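Section 4: Laying out the practice tray

By now you should have the tray out of its packing and your box of parts close by. If the kit has come to you from another classroom or club, do please read this section even so, as the tray may have been put away half filled and it is much easier to begin from a known state than to puzzle out where the last person stopped.

The Undemeo practice tray is moulded in grey plastic to follow the layout of a computer motherboard. Each of the main parts has its own recess, and the raised walls will guide your hands a good deal of the way. Take your time over it the first time round. Most people settle into the job after one or two goes, and a first layout may well take up to 40 minutes, which is perfectly all right.

Before you begin

Wash and dry your hands, and take off any rings or bracelets that might scratch the parts. Put the tray on a surface that will bear its weight without wobbling. It need not be lined up with the edge of the bench – turn it to whatever angle suits your arms.

Caution: the parts in the kit are for handling practice only. Never connect the tray, or anything on it, to a power supply.

Placing the drive and the processor

1. Find the hard drive and its caddy. The caddy is easy to pick out by its bright blue plastic ends, the larger of which carries the release lever.

2. Check that the drive is sitting properly in the caddy, with its shiny metal cover facing you. Hold it by the sides and lower it gently into the rectangular recess near the end of the tray.

3. Pick up the processor by its edges and set it down in the square socket towards the middle of the tray. The green base should show evenly on all sides of the metal top.

4. Leave both memory slots empty for now. We shall come to the modules in Section 5, and you will be glad of the elbow room.

5. Compare your tray with the picture before going any further. 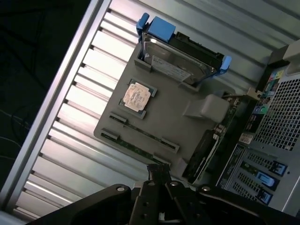 Fig. 7. Tray with drive and processor in place, memory slots empty.

Note: the processors we supply have had a working life before they reach you, and brown marks or traces of old thermal paste on the metal top are nothing to worry about. Wipe off anything that comes away easily with a dry cloth and leave the rest. Please don't scrape at it with a blade or a fingernail, however tempting that may be!

If something does not sit flat

Lift the part straight out, look in the recess for crumbs of packing foam, and try again. If the drive rocks in its recess, take it out together with the caddy and have a look at the blue ends – a lever that is not quite closed can make all the difference.

Caution: do not press down on the processor to make it fit. Lift it, turn it a quarter and lower it again.

Should a part be missing or cracked, write to Fenna Smits at Pletora, quoting part number 3902 for the tray or 1879 for the drive caddy. Replacements go out with the next parcel, though September is a busy month for us and you may have to wait a little longer then.

When you are happy with the layout, carry on to Section 5, Fitting the memory modules.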